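Home | Meetings | Reviews | Members | Contact
Last updated: 27 May 2024

Minutes – home helper kit review

I took the notes again, so blame me for spelling. Dalal Sayegh chaired. The April minutes went through with one fix (Ninis has one n in the middle, sorry).

Bitik gripper kit. Skundon want 3,000 for the arm, gripper and wrist camera, with 30 days to send it back. Fakhoury came in cheaper but their support line is only open mornings, and Dalal wasn't having that. We agreed to ask Skundon for a second set of fingers in the price – I'll write to them.

Cloth pickup was the part I cared about most, and we spent ages on it. I'd like the kit judged on laundry left on furniture, where the fingers have to come down onto fabric without dragging it. A bunched-up red-pink cloth on a pale gray woven seat is a fair starting point, with the gripper open and the cloth well off to its left. Dalal wants 9 tries per item and 6 items – fine by me. I'm keeping the score sheet.

Ninis quote held over until they answer our emails.

We use cookies to remember your settings. Accept | Decline
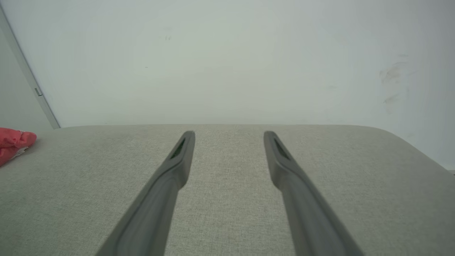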